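4.3 Connecting the appliance to the water supply

The Mornard 110 under-sink filter is supplied with one cartridge, a mounting bracket, two push-fit elbows and a length of white tubing. It is intended for cold mains water only.

Before you start, check that the stopcock under the sink turns freely. If it is stiff, have it replaced first. Do not use pliers on the handle.

1. Close the stopcock and open the cold tap until the flow stops. Leave the tap open.

2. Fix the bracket to the side wall of the cupboard with the screws provided. Allow 47 mm of clear space below the filter bowl so that the cartridge can be withdrawn.

3. Cut the tubing square with a sharp knife or tube cutter. A slanted cut is the usual cause of a weeping joint.

4. Push the tubing into the inlet elbow as far as the second stop — you should feel two distinct points of resistance. Pull back gently to check that it holds. 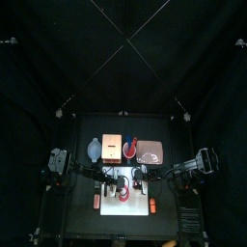
5. Repeat for the outlet. The arrow on the filter head must point towards the tap.

6. Fit the Tudik pressure reducer (part 932, sold separately) on the inlet side if the mains pressure is above the limit marked on the rating plate.

CAUTION: Do not use jointing paste or thread tape on push-fit connections. Both will damage the seal.

4.4 First use

1. Open the stopcock a quarter turn and look for drips at both elbows. Open it fully when the joints are dry.

2. Run the cold tap for 11 minutes. The first water may be grey with carbon dust. Do not drink it or use it for cooking.

3. Close the tap, wait, and check the joints again with a dry paper towel.

4. Write the month of fitting on the label inside the cupboard door. A cartridge fitted in September is due for changing in March.

Note: Cloudy water in the first few days is trapped air. It clears from the bottom of the glass upwards and needs no action.

4.5 Low flow after fitting

Check for a kink in the tubing where it passes behind the waste pipe. If the tubing is sound, remove the cartridge and run the tap without it. Full flow with the cartridge out means that the cartridge is blocked or has been seated crookedly.
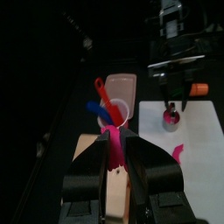 Derside adds that on its own sinks the aerator at the end of the spout should be unscrewed and rinsed before the cartridge is blamed, as "carbon fines collect in the mesh during the first flush". The McGrath tap range has a fixed aerator — soak the spout end in a cup of white vinegar instead, then rinse well.

If the flow is still low, close the stopcock and go to section 7.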